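Right, a thread about the Sullholm job, because I've been boring my whole family with it and now it's your turn.

For anyone who doesn't follow our level of cricket: Sullholm have been without a head coach since March, they finished second from bottom, and they have the best set of young seamers I've seen at a small ground in years. Someone is going to walk into that and look like a genius.

I think it should be Hernán Alvarado. I've thought so since he left Tritell and I've not had one sensible argument against it yet (my brother's "he's a bit shouty" doesn't count).

What he did at Tritell gets forgotten. He took over a side that couldn't bat out a session and two summers later they were the team everyone hated drawing. Same players, mostly! He moved the keeper up to open, gave the new ball to a lad who'd been fielding at fine leg for a year, and off they went.

I watched a lot of that second summer from the bank by the sightscreen and it was the most fun I've had at a ground. They declared early, they bowled spin before lunch, they ran everything. You'd nip off for a tea and miss three wickets. 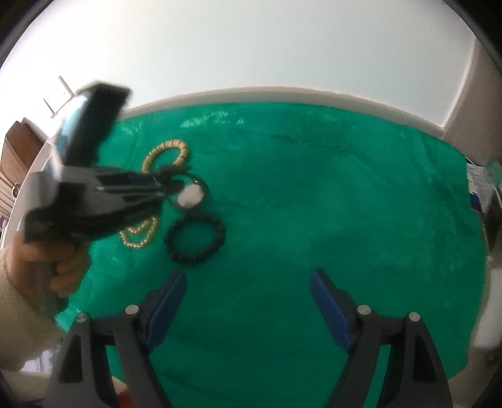 Green cloth, black gripper, blue pads.

Back to the bowling. Sullholm's problem last season was never taking wickets with the new ball. They'd have a side four down and then sit back with a ring of fielders on the rope and let the tail put on 88. I saw that happen. I was there with a flask and a blanket and I've still not forgiven them.

Alvarado's Tritell side did the opposite. Eight down, and he'd have two slips, a gully and a short leg in, grinning at the batter. Sometimes it went for plenty. I'd take that every week over what we've had.

And the batting! One player made 621 runs for Sullholm last year and I don't think he had a settled partner for more than a fortnight. Pick an opener and stick with him. Alvarado is stubborn as anything about selection and for once that would be a good thing.

The other name going round is the Yupanqui coach. Good coach, lovely manner with the juniors, and his sides are always fit. I'd be perfectly happy with him. But he's under contract there and they've just redone the nets for him, so I can't see it.
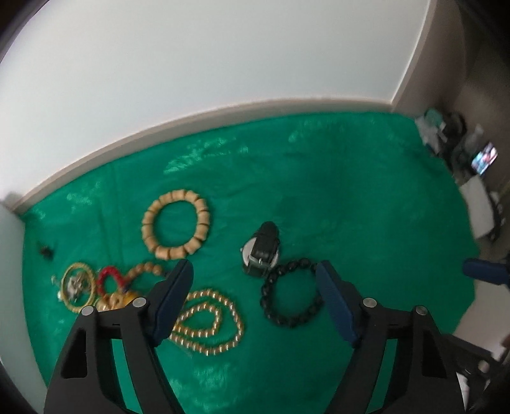

Sullholm's colours are green and gold, for those asking, and I will defend them against all comers. The away cap is the nicest in the league. If you want the exact combination, it's the long strand of gold-coloured beads against the green satin there, shine and all. Now picture that on eleven people walking out at eleven in the morning with the dew still on. Lovely.

Money is the usual sticking point. The Clorkari deal runs for another season, so there's a sponsor on the shirt and a bit in the pot for a full-time coach, which wasn't true the last time the job came up. I've no idea what he'd want. I'd guess he cares more about picking his own assistant.

Crowds would come too. The derby against Tritell got nearly 1000 through the gate last year, for a match that was dead by tea! Put their old coach in our dugout and you'd be parking in the next village.

A few replies saying he's been out of the game too long. He's been out for one season, and he spent a fair bit of it watching second-team cricket in a bobble hat. I saw him at our place twice. He stayed to the end both times, in drizzle, and he was writing things down.

Someone else asked about the seamers I mentioned. The tall left-armer is the one to watch. He gets it to nip away late from over the wicket and he's only just stopped growing. The other two are quicker but he's the bowler.

Nets start again at six tomorrow evening and I'll be down there. If I hear anything at all about the job I'll add it to the bottom of this thread. Up the Sull!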